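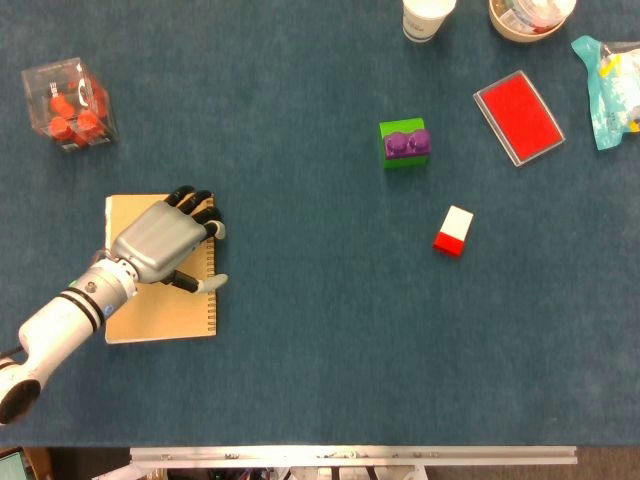
Spiral notebook, carpeted table.

**Fulluneck reading room, June check**

- [x] Exit route clear. Width measured at both doors.
- [x] Extinguishers, 2 units. Seals intact.
- [ ] Emergency lights. Unit 9 failed the discharge test. Replace battery.
- [x] Shelf load, bay 273. Within limit.
- [ ] Floor outlet covers. One loose near the Prastik cabinet. Tape is not an acceptable repair.
- [x] Smoke detectors. Tested from the Eren panel.

Retest open items before the next loan period.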